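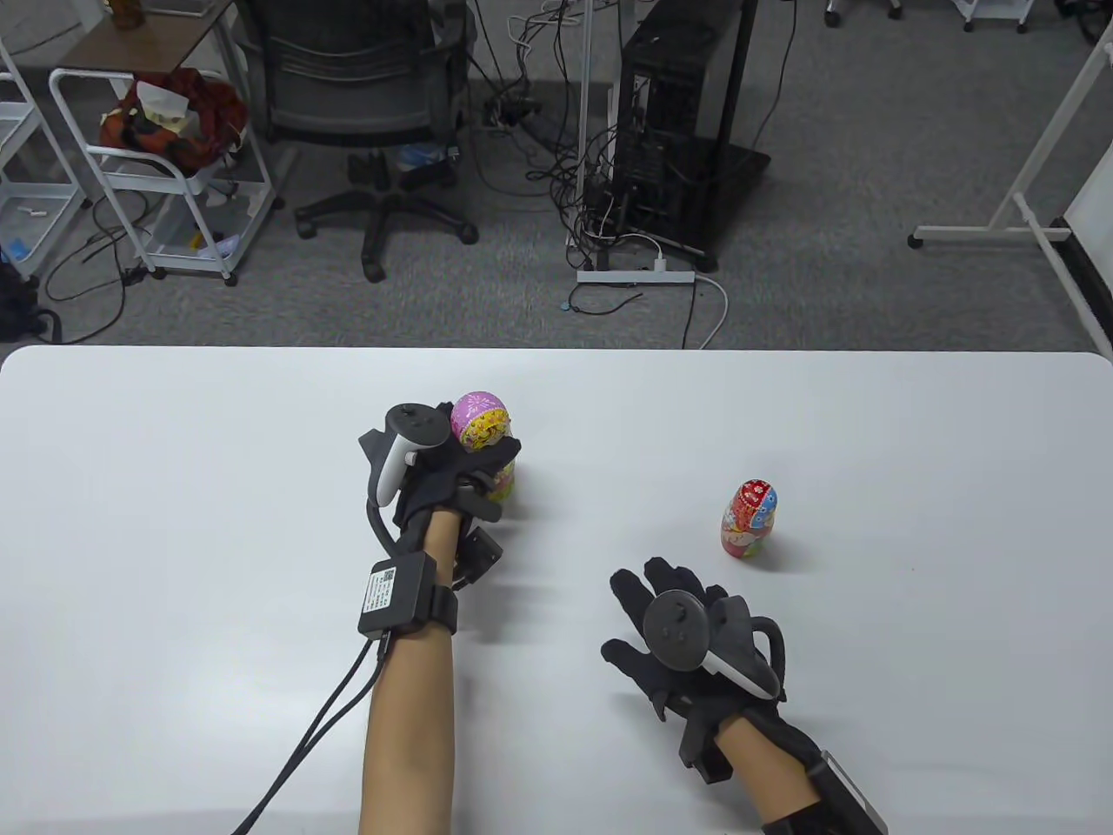
5. How the grades fit together

Most town honours come in grades, and the grades are where I spent most of my reading time. Zukham gives out one civic order in five classes, and before I opened the files I pictured each class as a different sort of thing, with its own purpose and its own kind of recipient. I now think of them more as nesting dolls, a larger one with a floral body and a smaller one close by, plainly from the same family and differing mostly in how much room they take up. The wording on the certificates is nearly identical from class to class. What changes is the width of the ribbon, the seat at the December dinner and (this matters a great deal to the people I spoke to) whether the mayor or the deputy does the pinning.

I went through 342 award notices from Zukham and its neighbour Mugo, all of them short and all of them written by the town offices. I had expected the top class to go to people who had done the most, and I came away unsure what "the most" would even mean. Someone who ran a trading firm and chaired a sports federation tended to land one class higher than someone who had done only one of those, even when the single job had gone on for far longer. Holding several posts at once seems to read well in a notice. It gives the writer more to list, and a long list looks like a long service – I fell for it myself on the first pass and had to recode a whole box.

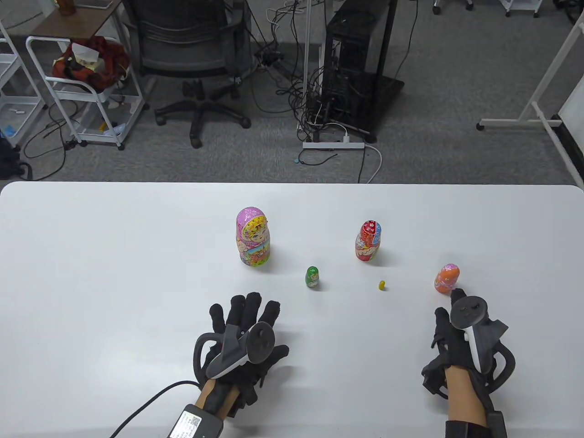

Figure 3. Five nesting dolls of graduated sizes on a white table.

Promotion between classes is rarer than I had assumed. In Mugo I found seven people who had moved up at all, and none who had moved up twice. The clerks told me a second award is thought a bit awkward, as if the first had been a mistake. Zukham has no rule against it either, but the form has no box for an earlier award, so whoever is filling it in has to write it in the margin. I suspect (and can't prove) that the missing box does more to keep people in their first class than any opinion held at the town hall.

Foreign recipients are a separate puzzle. Both towns give them the third class almost by default, and the notices for them are noticeably warmer, with more about friendship and less about dates. The head of the Fledico office in Mugo got one, and so did the founder of Hitum, a small importer of farm pumps. Neither notice says why the third class was chosen. I asked in both places and was told it was the usual one. I come back to these two cases in the next section, where the gift lists are a good deal more talkative than the notices.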